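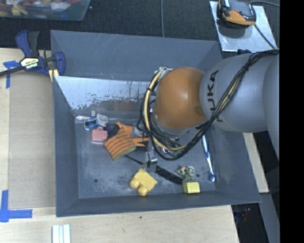 How to score your first baseball game by hand

Keeping a scorebook is one of the nicest ways I know to spend an afternoon at the ballpark, and it's a good deal easier than it looks when you peer over somebody's shoulder and see all those little diamonds and squiggles. I learned on the grass bank at Ulwood, with a borrowed pencil and a cup of tea going cold beside me, and I made a dreadful mess of it. You probably will too, the first time — it really doesn't matter.

What you need

Any scorebook will do. I'm fond of the spiral-bound sort with room for 14 batters a side, as our league games tend to have a lot of substitutions. Mine has 30 games in it and lasts me a whole season with a few pages left over. Bring two pencils and a decent rubber, and leave the pens at home!

Before the first pitch

Try to be in your seat early enough to copy down both line-ups. Write each batter's name in order down the left-hand side, with the fielding position next to it as a number. The pitcher is 1, the catcher 2, first base 3, second base 4, third base 5 and the shortstop 6. Then come the outfielders, left to right as you look out from home plate: 7, 8 and 9. The shortstop catches everyone out at first (you'd expect third base to be 6, wouldn't you?), but after a few innings you'll stop thinking about it.

Marking each turn at bat

Every batter gets one box per inning, with a small diamond inside. If he reaches first, draw a line along the bottom right side of the diamond and write how he got there: 1B for a single, BB for a walk, HBP if the ball hit him. As he moves round, carry the line on to the next base. When he gets home, shade the whole diamond in, and enjoy doing it.

For an out, write the numbers of the fielders involved. A ground ball to the shortstop, thrown across to first, is 6-3. A fly ball caught in centre field is F8. A strikeout is K, and plenty of people write the K backwards if the batter was caught looking at the third strike. Put the number of the out in a little circle in the corner, and draw a slash under the last box of the inning so you know where to begin next time.

When you fall behind

It happens to all of us. In a wild game between Truten and Pirihi last October I lost most of the fourth inning to a queue for chips. Leave the boxes blank, carry on with the batter in front of you, and ask a neighbour between innings. People who keep score are nearly always pleased to be asked.

Adding up

At the end, total the runs, hits and errors for each side and check the runs against the scoreboard. If you're one out, look first for a runner you forgot to bring home.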